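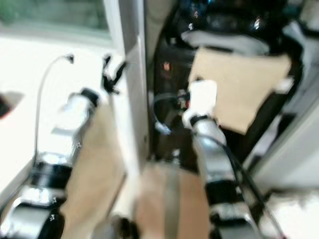

《Bavinum》的新测试版终于打包出来了!按老规矩,上传到 Steam 测试分支之前要过一遍安全检查表,我把每一项的结果和备注都写在后面,大家对着看就行。先说最让我高兴的一件事:镜头的运动模糊总算有单独的滑杆了。以前只有开和关,一开就是满强度,转身的时候整个屏幕跟上面那张图差不多,边缘全是软的,黑亮的机身和机械臂上的小细节都拖成一片,玩久了真的会晕。现在默认值压得很低,想要速度感的朋友可以自己往上拉,不想要的直接归零。

检查版本:第 63 号构建
检查范围:启动、存档、光敏与晕动、输入设备、联网与隐私
检查人:Ross Shearer
标记说明:通过 / 待改 / 未测

一、启动与安装

1.1 全新安装后首次启动,不弹管理员权限。通过。
备注:上一版会在防火墙那里多问一次,已经查到是 Nyarko 插件的调试端口没关,现在发布版里整个拿掉了,清爽!

1.2 安装路径含中文和空格时能正常启动。通过。
备注:特意放进了一个名字超长的文件夹里,照样能跑。

1.3 显卡驱动过旧时给出文字提示,不直接闪退。待改。
备注:提示有了,可是中文版里那句话只显示了前半截,字体框要加宽。

1.4 卸载后不误删玩家存档。通过。
备注:存档和设置分开放了,卸载再装回来,进度还在。 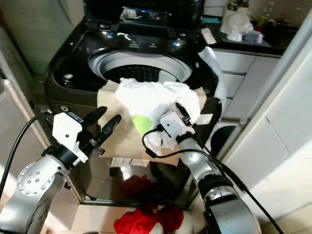 黑色顶开式洗衣机,盖子开着,面板前沿亮着两点蓝光。

二、存档安全

2.1 存档过程中强制结束进程,旧存档仍可读取。通过。
备注:我最喜欢这一项!写入时先写临时文件,校验完再替换。我连着强杀了 42 次,没有一次坏档,测到后面都有点上瘾了。

2.2 磁盘空间不足时提示并放弃写入。通过。

2.3 旧版本存档升级。待改。
备注:从试玩版带过来的存档,进入 Grukville 以后钟楼的门会重新锁上,钥匙却已经用掉了,等于卡死。临时办法是读取钟楼之前的自动存档。修好之前请不要拿自己的主存档去试,先复制一份。

2.4 云存档冲突时,由玩家选择保留哪一份。通过。
备注:对话框里加上了游玩时长和最后所在的地点,一眼就能分出新旧,这个改动太实用了。

三、光敏与晕动

3.1 启动画面含光敏警告,且可停留阅读。通过。
备注:警告改成按键后才消失,手柄和键盘都认。

3.2 全屏闪烁频率。待改。
备注:雷暴关的闪电已经降下来了,矿井里熔炉爆开的那一下还是太亮、太密。开了“减少闪光”之后没问题,但默认状态也得合格才行,所以这里先不给过。

3.3 镜头晃动可关闭。通过。
备注:关闭之后,剧情过场里的晃动也一并没有了。以前过场是漏网的。

3.4 视野角度可调,调到最大时界面不变形。通过。

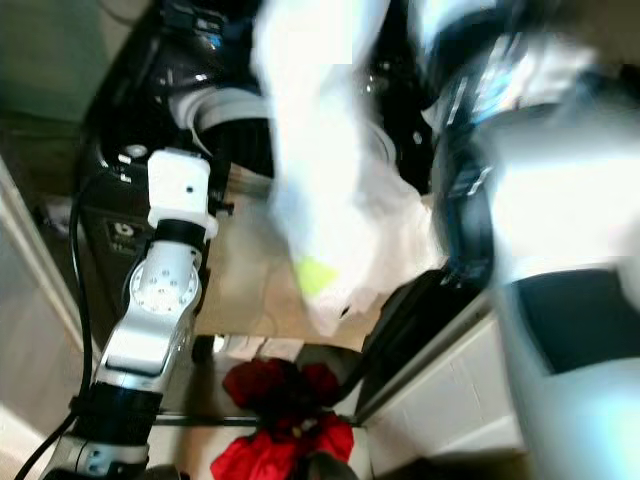
四、输入设备

4.1 游戏中拔掉手柄,自动暂停。通过。

4.2 手柄震动可调,最低档为完全不震。通过。
备注:滑杆一共 4 档,最低档以前还会残留一点嗡嗡的感觉,现在彻底安静了。

4.3 所有按键可重新绑定,包括菜单确认键。待改。
备注:把确认键和返回键对调以后,商店界面底部的图标没跟着换。不影响操作,可新玩家肯定会按错。

4.4 长按类操作可改为单击切换。通过。
备注:拉绞盘那段终于不用死死按着了,手腕舒服太多!

五、压力与稳定

5.1 场景内同时生成 600 个滚石,不崩溃。通过。
备注:帧数当然掉得厉害,不过游戏撑住了,而且满山滚石的样子特别壮观,我多看了好一会儿。

5.2 连续挂机一整夜,内存无明显增长。通过。

5.3 反复进出 Grukville 的旅店。通过。
备注:音乐叠加播放的老毛病没有再出现。

六、联网与隐私

6.1 首次启动询问是否上传崩溃报告,默认不勾选。通过。

6.2 崩溃报告中不含系统用户名。待改。
备注:日志里还带着完整路径,路径里就有用户名。这一项必须在上传之前改完,没有商量余地。

6.3 离线状态下单人模式完整可玩。通过。

6.4 排行榜昵称过滤。未测。
备注:测试服务器在维护,等恢复之后补上。

阶段结论:1.3 和 4.3 可以随下一个补丁走;2.3、3.2、6.2 改完并复测之后才能上传。Batley 线下试玩会用的也是同一个构建,所以周一之前请不要再往主分支合并新内容。这一版的手感真的非常好,弹跳和惯性终于凑到一块儿去了,我迫不及待想看大家上手!

评论区

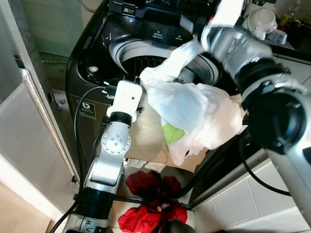

Korkor Sarpong:3.2 的熔炉我昨晚又看了一遍,问题应该出在泛光和白色闪屏叠在一起。单独关掉泛光,亮度就正常了。我建议保留火星粒子,把全屏白闪换成熔炉口附近的局部亮光,气势还在,眼睛也不难受。另外 2.3 能不能顺便查一下灯塔的门?它跟钟楼用的是同一套锁的脚本,我怀疑也会重新锁上。

Ross Shearer:局部亮光这个主意太棒了,我马上去试!灯塔刚刚也测了,果然一样会锁,已经并进 2.3 一起改。改法是读档时先看钥匙有没有用过,用过就直接把门设成开启。

Korkor Sarpong:好,那 3.2 的复测留给我。3.3 有个小补充:坐矿车的时候关掉晃动,车轮的声音好像也跟着变小了,麻烦确认一下是不是绑在同一个参数上。

Ross Shearer:确实绑在一起了,已拆开。3.3 先改回“待改”,新构建出来后重新打勾。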